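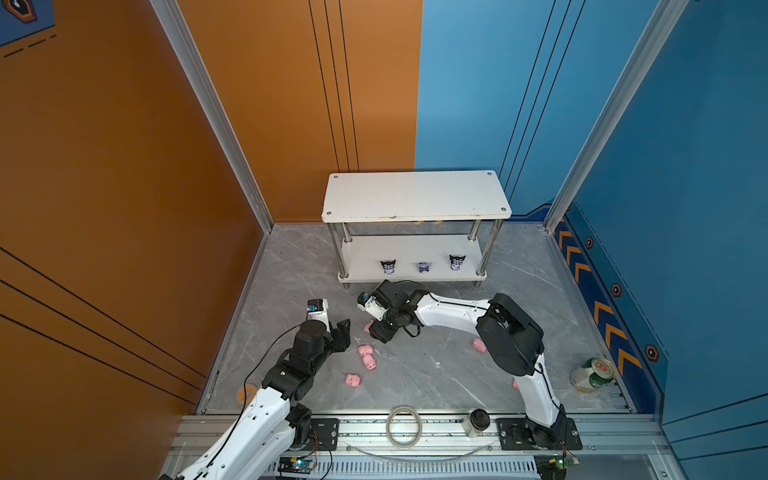

Waklow Student Robotics Club | Bench Support Queue

Subject: Right arm drops out mid-run, two-arm pig pickup
Raised by: Thirumalai Chettiar
Assigned to: Yolandi Shezi
Status: Open, monitoring
Priority: Normal

Reported Tuesday
Right arm stops responding part way through a pickup run. Left arm carries on. Controller log shows a read timeout on the right bus, then the wrist camera stream drops. Happened in 3 runs. Power cycling the right board clears it.

Step 1
Swapped the USB cables between left and right boards. Fault stayed with the right arm. Cables put back as labelled.

Step 2
Moved the right arm through its full range by hand with torque off and the bus monitor running. No errors below the shoulder. Errors start when the upper link is extended toward the shelf and the wrist is rolled past 35 degrees. The camera cable drapes over the upper link and goes tight at that point.

Step 3
Gave the wrist cable more slack and re-tied it at the elbow. Repeated step 2, no errors.

Step 4
Full run with the pigs scattered on the marble floor. Logged 1,566 reads on the right bus, none failed. Previous run failed at read 1,072.

Comment, Raghavendra Sastry
Check the connector on the board end as well. The Clindolura arm had the same timeout and it was a half-seated plug.

Comment, Yolandi Shezi
Reseated. Leaving the ticket open until the Venkataraman heat. Please don't shorten the cable tie again, and attach the bus log if it recurs.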